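Last updated: 12 September 2018

I got to Rommel Gatchalian's place early and he put me to work before I'd even set my bag down. He's spent most of July and the whole summer since sorting the leftovers of 2,000 small things from his family's old guesthouse, the Mangubat, and he wanted an opinion on a hotel key card. Keep or toss? (Keep, obviously!)
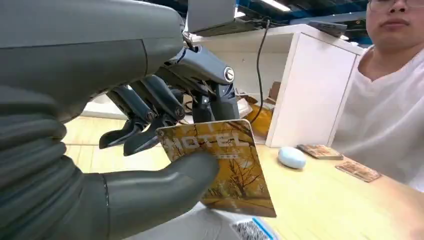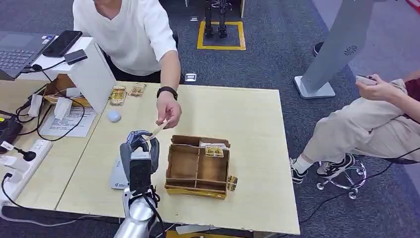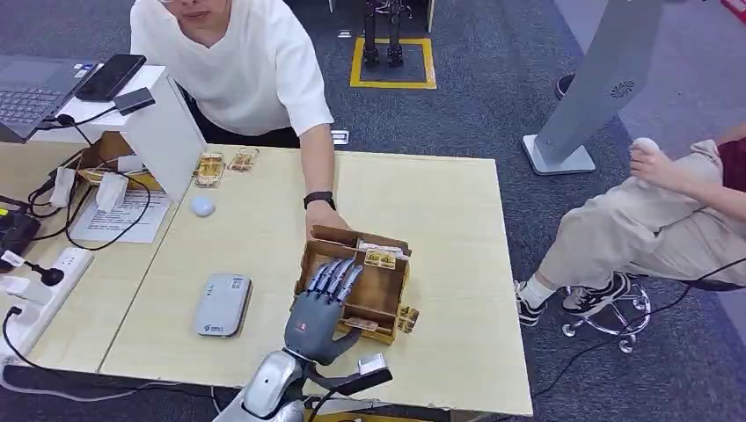

The HOTEL card with the autumn trees, then two from the sorting table, with the divided box out on it.

"I love that card," Rommel told me. "We had palm trees outside and the card had a fall landscape on it. My aunt picked it out of a catalog. She'd never seen a fall in her life."

The Mangubat closed when that aunt retired, and everything from the front desk went into storage in Busmont, where it stayed for 6 years. Keys, cards, coffee stirrers, sewing kits, the works. When the storage place raised its prices, he drove over with a friend's van and brought it all home in 2 trips.

I asked how on earth he decides what goes where, and he got pretty animated.

"Everybody starts with the big stuff, and I think that's backwards. Big stuff is easy! A lamp is a lamp. It's the little things that end up in a drawer for another ten years. So I start little, and I need a box with walls in it."

He's fussy about the box, too. He bought a fancy acrylic organizer from Kallano and gave it to his sister after a week (too slippery, he says, everything slid into one corner). Then he tried a Zumen tray with a lid, and the lid drove him nuts. What he likes now is a plain open box with compartments and a tall back, so he can lean over it from the far side of the table and drop things in. One compartment, one kind of thing, no labels until the very end.

"If you label first, you start arguing with the labels," he said. "I had one that said 'misc' and guess what, by dinner the whole guesthouse was in misc."

And the wooden sticks? I had to ask. They look like popsicle sticks to me, but in the guesthouse they stirred the lobby coffee, and Rommel found a whole carton of them. He's keeping 5. The rest are going to his niece's art class, which has plans for them involving a lot of glue.

We talked about the table for a while, because mine is always a disaster. His has a phone up on a white stand, a mouse, cardboard tucked behind, so it's hardly bare, and he's fine with that. "I don't clear it, I just clear the middle. If I had to clear the whole table before starting, I'd never start."

Does he get sentimental? Sometimes. He found his late grandfather's handwriting on an envelope of spare buttons and quit for the day. The envelope has its own drawer now, with the buttons still in it.

Next up are the keys, the real metal ones, and he's dreading them a little. Half of them don't match any door he remembers. He asked if I wanted one, and I said yes before he'd finished the sentence, so there's a key to some room at the Mangubat on my kitchen windowsill.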